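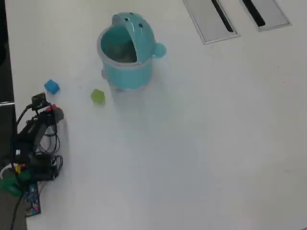

*Whale bin on the bench, lid up, with the blue and green cubes beside it.*

August 6, 2020 – gripping hitches on smooth pole, second session

Finally got to the part I've been looking forward to! The question is still the one from the first session: which hitch will take a lengthwise pull on a bare smooth pole without creeping, and still come undone with fingers afterward. First session was all on the rough ash pole, where everything held and we learned nothing much. Today was the polished steel tube, clamped upright, with the pull straight down from the loading frame.

Cord for everything was the Reltuvska three-strand polyester, the soft one, all cut from the same hank. Each piece was 91 cm before tying, ends whipped. I'd started to melt the ends and gave up, the hard blobs kept snagging when I pulled the tail through. Whipping takes longer but the cord runs so nicely afterward.

Order of tying:

- rolling hitch, plain, two riding turns
- rolling hitch with an extra riding turn
- klemheist, from a sewn loop
- icicle hitch, four turns

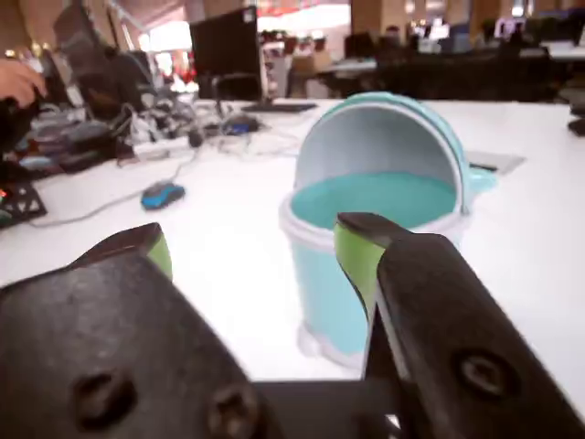 The plain rolling hitch let go almost right away, as expected on steel. It didn't pop off, it just slid down the tube like a ring on a curtain rod and sat there looking perfectly well tied. I retied it three times to be sure I wasn't being sloppy with the dressing. Same result. The extra riding turn helped a lot more than I'd have guessed: it moved in little jerks, gripped, moved again. I'd trust it to hold a tarp pole and nothing heavier.

Dressing matters enormously on this tube. If the riding turns cross anywhere, even a little, the crossed part lifts the cord away from the metal and you've lost half your grip. What worked best was to snug each turn with the thumb as it went on, then pull the standing part along the tube (never out sideways) until the whole thing leaned into the pull and bit. Once it leans, you can feel the cord stop sliding under your thumb. Lovely moment, every time.

The klemheist was the steady one. I used the sewn loop from Kereama, wrapped it four times going down, passed the lower bight up through the top one and folded it back down. It settled a bit under the first load and then stayed. Settling is not the same as slipping and we need to stop writing both down as "slip" in this book. From here on: *settle* is what it moves on the first pull, *creep* is anything after that. I've marked the tube with a grease pencil line just under the bottom turn, and I re-mark it after the first pull.

Then the icicle hitch, and wow. I know it has a reputation but I'd never loaded one on steel myself. Four turns, working end brought back past the standing part, the hanging bight dropped over the top of the tube, and then both ends hauled apart. The first one I tied wrong (bight went over behind when it should have gone in front) and it came straight down. The second one just stayed put. Peak on the dial was 1741 N and I backed off there only to spare the frame – the grease line was still exactly where I'd drawn it. I actually laughed out loud.

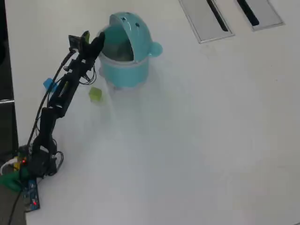
Next job is cyclic loading, because a steady pull is a kind test and real lines jerk. Plan is 20 pulls on each hitch, full release between, measuring creep after the last one. For that I need the release line out of the way of the load line, and yesterday's version kept drawing tight and tugging on the hitch when it should have been doing nothing. The black cable on the arm in the photo has about the right idea, looping down the side toward the base, so I've given our release line the same kind of slack and tied it off low on the frame with a round turn and two half hitches. It hangs clear now and I can watch the hitch alone.

I did a dry run of the cyclic test with the klemheist only. Creep after the full set was 15 mm, most of it early on, and then it seemed to get tired of moving. Very curious whether the icicle does the same or whether it holds and then goes all at once. If it goes all at once I'd want to know that before I recommend it to anybody!

Things to fix before the next run:

- The top clamp is leaving a burr on the tube. Found it with my fingertip, then found it again with the cord. File and polish before tying anything else up there.
- Wipe the tube between hitches. Hand grease changes everything and I forgot twice.
- Fresh cord for each cyclic set. The piece from the dry run has gone flat and shiny where the turns sat.
- Take the pull from the same height each time.
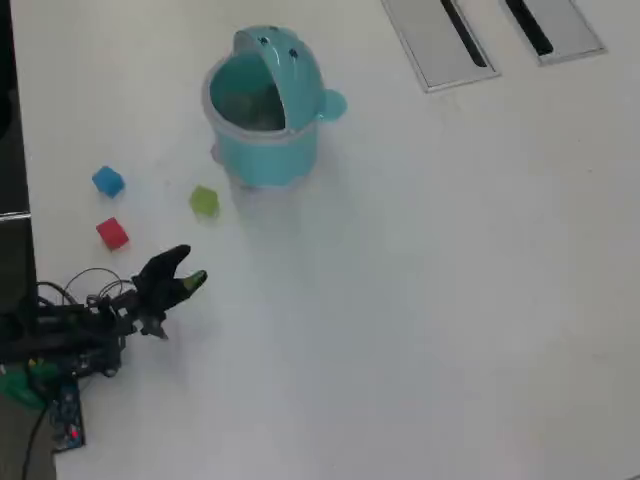
*Photo: Darcy Prendergast, Estmont*

Untying, while I remember. The rolling hitches fell apart in my hand. The klemheist needed the top bight pushed back and then it was loose too. The icicle, after that big pull, took some working: push the turns together along the tube, roll the locking part back with the thumb, and it gives all at once. No tools. I really expected to need the fid.

Darcy wants to try the Braron braided cord on the same tube. I'm all for it, though my guess is it'll be worse. The braid is round and firm, and the three-strand seems to do well precisely by squashing flat against the metal. Would love to be wrong. We should tie the two side by side on the same tube and pull them together, that would be a great one to watch.

Also want to know what happens with five turns on the icicle, and whether three is enough. Tapered pole after that, pulling toward the thin end. The brass-tipped one is in the rack, needs a clean first.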